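Wudovum Bench Handling Records: Data Card

Version 2, Sep 22, 2025
Maintained by the Troniren automation group, Bastport site

Summary

This dataset contains 578 records of glassware handling at the Bastport teaching and preparation lab. Each record covers one handling task performed by a robot arm at a bench, with joint positions, gripper width, a fixed camera view and a short text label. The dataset also includes shift notes written by the bench staff, with the writers' identities removed.

The records were collected to support two kinds of work: training and testing of grasping methods on clear objects, and study of how bench jobs change when part of the handling is moved to a machine.

Contents

records/ one folder per handling task
labels.csv task label, outcome code, object class
notes/ shift notes, plain text
splits/ train and test lists
CHANGES version history

Of the 578 records, 446 have a complete outcome code. The remainder are marked "open" in labels.csv and should be left out of any success rate. The notes folder holds 424 entries.

Task labels

pick: close on an object and lift it
place: set an object down and release
transfer: pick followed by place at a second position
hold: keep an object upright while a person works near it

"Hold" was added in version 2. Records that carried the label "pick-long" in version 1 have been renamed.

Changes to the work

Before the arm was installed, preparation staff set out and cleared all glassware by hand. The arm now handles part of the setting out. Staff still do the washing, inspection for chips, and all handling of filled vessels. The job sheet for the bench was rewritten in May to reflect this.

The shift notes describe the following changes most often:

Less reaching and carrying at the start of a shift.
More time spent on positioning. Objects must be placed where the arm can approach them, and staff report that this takes practice.
More waiting. A person cannot enter the work area during a motion, so short tasks are sometimes slower than before.
A new duty, called bench watch, in which one person stays within reach of the stop button and does no other work. Several entries object to this duty being assigned to the same people on consecutive shifts. The rota was changed after version 1.

No positions were removed during the collection period. The dataset cannot be used to draw conclusions about staffing at other sites.

Bench setup

The work surface is a table with a dark cloth over it. Background color is therefore not a useful variable in this dataset. Cloth creases vary between records and have not been corrected for. Gripper width is logged in raw units; the conversion table is in labels.csv, second header block.
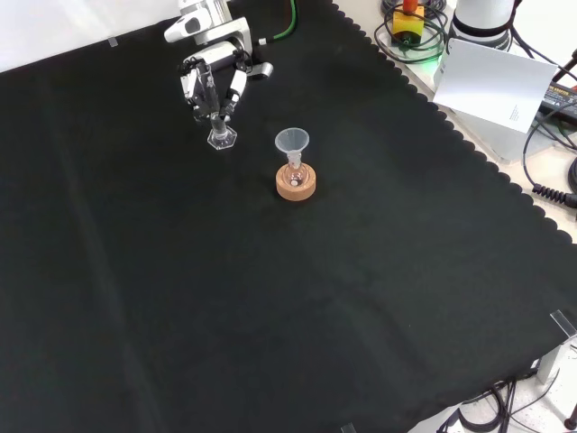

Figure 1. Two-fingered gripper closed on the stem of a clear glass vessel with a hexagonal base. Right: flask in a cork ring stand, with a plastic funnel in its neck.

Known limitations

Clear glass is hard to segment against the cloth at low exposure. Object masks are supplied for 400 records only.
Camera position was adjusted once between versions. Use the calibration file stored with each record.
Notes were optional and do not represent all shifts equally.

Access and citation

Requests go through the Troniren data desk. The notes folder requires a signed use agreement; the other folders do not. Cite as: Grigaitė, Wudovum Bench Handling Records, version 2, Troniren, Bastport.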